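Last updated: 11/08/2023

Hollurton Robotics Club — minutes of the summer meeting

I'm on minutes again, so forgive the spelling! Nine of us made it, and last month's minutes went through with no changes.

Pouring task: we spent most of the evening on this (far too long, but it was fun). The Mundley rules want the cup picked up, emptied into a bowl and put back down. I said we should leave the ribbed pads alone for now and work on the approach angle — agreed, after a bit of grumbling. 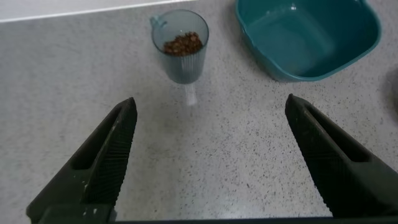
Pouring task: gripper open, measuring cup and square bowl on the worktop.

Money: we've got £200 left for parts. I'm to get a price for spare fingers and bring it to the September meeting.

Whiteley visit: they'd like us to do a demo for their after-school club. Everyone was keen, me included, but we need to know how big their tables are first. I'll write and ask.

Any other business: can whoever has the long extension lead please bring it back?

Contact us | © Hollurton Robotics Club | Back to top

This site uses cookies. Carry on browsing if you're happy with that.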